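From: Nerys Parry
To: Drerow allotments list
Subject: Re: Seed potatoes and the water rate

Lleucu Ellis wrote:
> Has the May order gone in yet? I'd like 5 kilos of the earlies
> if there is still time. Also, is it true the water rate
> is going up? Rhodri said something at the gate.

Lleucu, the order went in last night with your 5 kilos on it. Delivery is to the Yorath Lane gate as before, and Ffion has the key.
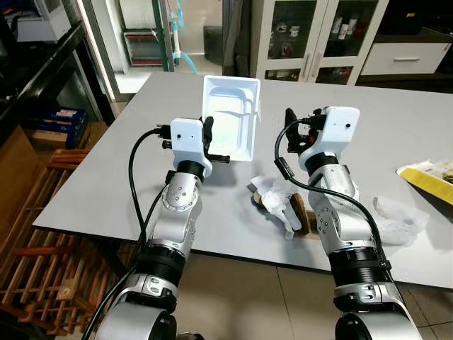
On the water, yes. The bill came to £552 and we had put by £400, so there is a gap to fill. Split between the 61 plots it comes to a little under £2.50 each. I would sooner collect it once than put the rent up, but say so if you disagree.

The tap by the top hedge still drips – please turn it off hard. Rhodri has a washer for it and will fit it when he is next down.

Plot 14 is free again if anyone knows a person who wants one.

Nerys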